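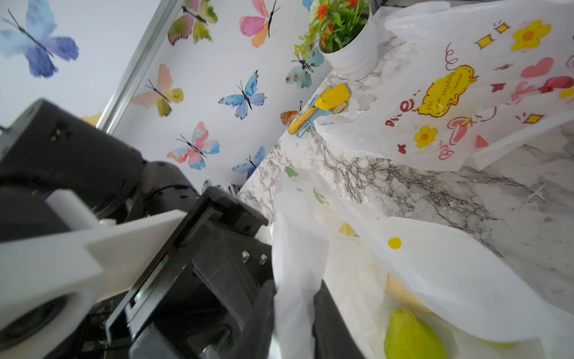
Figure 12. Wrist camera view at the bag station, with one finger pad against the bag.

7. Setting up the gripper for bags

Read Section 6 before this one. If you skipped Section 6, the arm will remind you in its own way.

The Custo cell handles boxes, cups and bottles with the settings it came with. Thin plastic bags are another matter. A bag has no fixed shape, weighs next to nothing until something is in it, and will fold itself into any gap you leave. Set aside an afternoon the first time. Kjell Blomqvist did it in less and had to do it again in December.

Before you start

Have the 2.5 mm hex key, a lint-free cloth, a little isopropyl alcohol and two or three bags of the kind you plan to run. Old, crumpled bags are best. A fresh bag straight off the roll behaves beautifully and teaches you nothing.

CAUTION: Put the arm in Hold and press the stop button before your hands go near the fingers. Hold by itself is a polite request. The stop button is the one that counts.

7.1 Finger pads

1. Open the fingers all the way from the Service page.
2. Press the stop button.
3. Wipe both pads with the cloth and alcohol. Let them dry.
4. Run a fingertip over each pad. If you feel a ridge or a shiny patch, change both pads. Changing only one gives you a gripper that pulls to the side like a bad shopping cart.
5. Check the screws on the mounting face. Snug is enough. The last person to make them "really snug" was asked to order the new part himself.
6. Release the stop button and close the fingers slowly. The pads should meet flat along their whole length.

NOTE: Pads are good for 200 hours on bags. The Henberg pads sold for glassware fit the same holes and slip on everything else.

7.2 Wrist camera

1. Move the arm to the Look pose.
2. Bring up the wrist view. You want the finger tips and a good stretch of countertop. The gripper will fill a lot of the picture. It always does, and the software is used to it.
3. Clean the lens if the view is hazy. Breath and a shirt sleeve do not count as cleaning.
4. Run Camera Check. Anything under 19 passes. If you get a higher number, reseat the camera and run it again before you start blaming the cable.

NOTE: Leave the backdrop and the clutter in place while you do this. Marble veins, printed bags and patterned walls all give the vision something to trip over, and you would like it to trip now, while you are standing there.

7.3 Grip force

1. Load the Thin Film profile.
2. Put fruit in a bag and lay the bag on the counter. Do not arrange it nicely.
3. Start with force at 12.
4. Run Touch and Close. The finger should come down on loose plastic, clear of whatever is inside.
5. If the bag slides out, raise the force one step and repeat.
6. If the finger lands on the fruit, leave the force alone and go back to 7.2. Squeezing harder has never improved a pear.
7. Save the profile under a name other people can understand. We already have "new", "new2" and "Ronja dont touch".

CAUTION: Keep sleeves, cords and spare bags away from the wrist joint. A bag that gets wound into the joint takes an hour to remove, in very small pieces, with tweezers.

7.4 If it still drops the bag

Pads meet but bag slips: clean the pads again, properly this time.
Fingers close on air: rerun Camera Check, then the height offset in Section 5.
Bag sticks to the pad on release: turn on Shake at Release, lowest setting. The highest setting throws.
Gripper stops halfway: power off and call Gunvor Aasen. Do not open the housing.

Section revised Feb 23, 2020, N. Kristiansen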